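Shop > Help and advice > White sneakers and shoe racks

Frequently asked questions: white sneakers and where to keep them

Updated Jan 30, 2022

We are a small shoe store in Dridstead, and most of our letters in the past year were about white low-top sneakers. We collected the answers on this page. If your question is missing, please write to us or come to the counter.

Do I need to clean a new pair before I wear it?
No, wiping it with a dry cloth is enough. We recommend to put a protective spray on smooth uppers the evening before the first use. Let it dry overnight, away from the heater.

Where can I find the size and the other details?
On most pairs they are on a label on the inner side of the tongue. Pull the tongue forward and open the laces a little. The print is very small, so good light will help you. If there is also a barcode sticker on the outside, please leave it there until you are sure that you will keep the shoes.

How should I look over the pair when it arrives?
Put both shoes on a clean, light table. Lay them on the side and check the edge of the sole, the stitching and the toe, then turn them and check the tread. 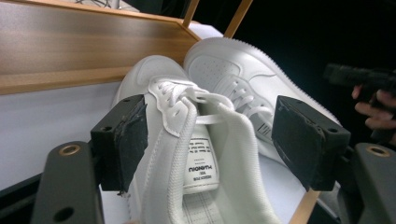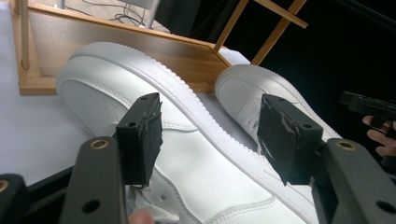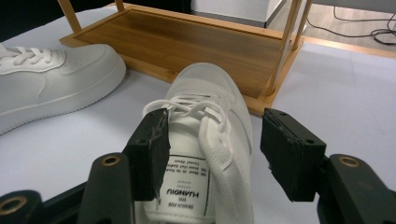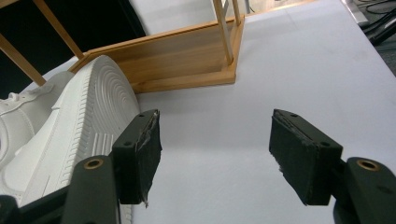

White low-top sneakers on a light tabletop.

If you find a gray mark, first try a soft eraser. Many such marks are only from transport and they go away in a few seconds. When the mark stays, send us a photo within 90 days and we will decide together what to do.

How do I clean the small holes in the toe?
Use a soft dry toothbrush and go along the rows. Water with a little mild soap is fine, but the brush must be only damp – otherwise the dirty water goes inside and leaves yellow spots.

Can I wash the laces in the machine?
Yes. Take them out, put them in a small mesh bag and wash them at low temperature. Do not use bleach.

What kind of rack is good for white shoes?
An open one, where the air can move. We sell two wooden racks, the Pumis and the wider Cerkitz. The Cerkitz is 73 cm wide and holds 3 pairs on each level. A raised edge on the shelf is useful for smooth soles, which like to slide.

Will a wooden shelf leave color on the soles?
A lacquered shelf should not. Untreated wood can do it if the shoes are wet, so please dry them first on newspaper.

My soles became yellow in July. Is this a fault?
Usually it comes from the sun. Keep the shoes out of the window – also in their box, if the room is very bright.

Do you sell the cleaning set separately?
Yes, the Ko set has article number 843. The brush can be ordered alone too.

Related questions
How to lace low-top sneakers
Putting together the Pumis rack
Returns and exchanges
Ko cleaning set: what is inside
Store hours in Dridstead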